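Estent folding worktable, 3 months in

Bought this in April for the box room. Needed something flat that goes away again when people stay. Sewing mostly, bit of wrapping, the odd jigsaw. Not a big room so the Cestedard one was out, far too deep, and the Beaudoin looked lovely but I'm not paying that for a table I put under a bed.

Came in one box, very heavy, left on the step of course. Legs are already on, you just screw in the brace and the feet. Instructions are one sheet, drawings only, and drawing 7 is the wrong way round. If the catch won't click, turn the brace over. Took me most of a Saturday morning to work that out and a lot of tea.

Height is good. I'm tall and my back usually goes after an hour of cutting out, hasn't yet on this. Top is smooth enough that fabric slides without snagging. Bit too smooth for paper patterns, they wander, so I use tins from the cupboard as weights. 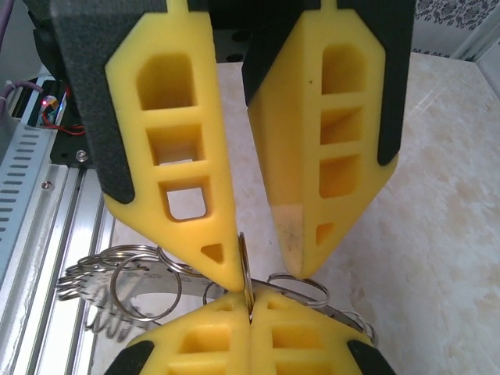
Wobble. Everyone in the other reviews moans about the wobble so here goes. On carpet, yes, a bit, if you lean on the far corner. On the kitchen floor, none once I'd done the feet up properly. Sewing machine at full speed is fine on either. Wouldn't stand on it.

Folding it is where I'd knock a star off. The catch is stiff and right where your knuckles go. Two hands, push down, then pull. My mum can't do it at all. It has eased off slighty since I put some candle wax on the hinge but not by much.

Cleans up fine. Tea ring came off with a damp cloth, biro needed a scrub. Chalk just wipes. Haven't tried an iron on it and the leaflet says don't.

They sell a clip on tray for it, Pirnden make one too that fits and is 10 quid cheaper. Got the Pirnden. Holds pins, scissors, tape measure. Falls off if you knock it with your hip, I do this daily.

Emailed Estent about a missing foot cap, reply came next day and teh cap two days after that, no fuss. Credit where due.

Four stars. Would be five with a better catch. Check the width of your door first, mine only just went through with the box off.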